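Veres V20 Folding Table - white top
Dreltov Office & Event Supply
Updated 2018-04-04

In stock at Staltbridge. Ships flat, one box, legs already on. Price is 285 per table, same as the February list, no change.

What it is
Rectangular work table, white top, steel fold-under legs. For reception desks, sign-in points, pop-up offices, phone banks, that kind of thing. Not a dining table, people do use it as one, fine by us.

Top: white, smooth, wipes down with a damp cloth. Light scuffs come out with a melamine sponge. Do not use acetone, it dulls the finish and we cant fix that.
Legs: powder coated, silver or black. Say which when you order or you get silver.
Locking: push-button each side. Listen for the click. No click, not locked.
Feet: rubber, non marking. Spares in packs of 20.
Edge: rounded corners, sealed all round. Older V20s had a glued strip that lifted in damp storerooms, that one is gone.

Options
Cable grommet, left or right rear corner. Factory fitted only. We dont drill tops after delivery so please decide first.
Modesty panel, clips on with four brackets.
Nuvo trolley, holds 13 folded tables standing on edge. Fits a standard double door, check yours if the building is old.
Linking clips for runs of two or more. Same height setting on every table or they wont close.

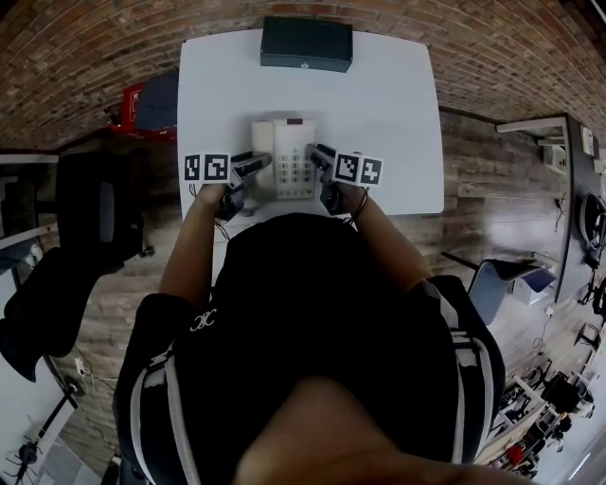 White top with a corded desk phone on it.
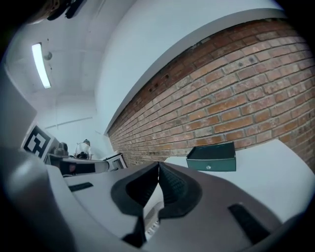

Rizwan Hashmi asks whether the gloss shows up under strip lights, as his last white tables gave the front desk a headache by lunchtime, and he says he'd take matte even if it cost a bit more. He also wants to know if matte stains worse from coffee.

Reply from sales: matte is available, code V20-M, same price, lead time 11 working days as its made to order. Coffee is OK if wiped the same day. Left over a weekend, it can leave a ring. Ask for a swatch, free, we post them out.

Setting up
Lay it top down on a blanket or the flattened box. Open one leg set, click, then the other, click. Two people to turn it over. Dont drag it on the feet, they pop off.
Height is set by the pin on each leg. All pins at the same hole.

Returns
Unused, in the box, collection at your cost. Damaged in transit is on us, send photos of the box as well as the table please, the carrier wont pay out without them. Grommet and matte orders are made for you so no returns on thsoe unless faulty.

Trade and bulk
Full trolley loads get the trolley at half price. Ask for Cempaka Goh at the Staltbridge counter, or Faizal Rahman for delivery slots. Bring the order number. Loading bay shuts at 4, counter stays open till 5.30.

See also: V20 Half Depth, V20 Bench, Nuvo table covers (black, navy, gray)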